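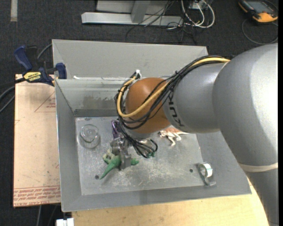 Latifa Zaki me escribió que las listas de la compra no le parecían material serio para estudiar cómo abreviamos al escribir a mano, y yo llevo desde junio dándole vueltas a esa frase. Algo de razón tiene, lo admito -- pero es que a mí las listas me encantan.

28 abr 2026 | Por Shaimaa Shehata
Lectura: 2 min

3.2. Las abreviaturas en el corpus Urcombe

Trabajé con 100 listas, recogidas entre vecinos de Brasel, y las leí todas dos veces (algunas tres, con lupa, ¡qué letra tiene la gente!). En 56 encontré al menos una palabra cortada: «tom.», «det.», «pap. hig.». Otras 27 no llevaban ni una abreviatura, y el resto lo dejé fuera del recuento porque la tinta no se leía bien.

Lo que más me sorprendió fue el punto. Yo esperaba que casi todos lo omitieran y resulta que se mantiene incluso en listas escritas con mucha prisa, con tachones y flechas. Xinyi Duan propone que es un resto de la escuela, y me inclino a creerla, aunque en la sección 4 discuto un par de casos que no encajan.

Figura 1. Brazo KUKA sobre un contenedor metálico gris.

Contacto: Shaimaa Shehata | © 2026 Cuadernos Naciri | Volver arriba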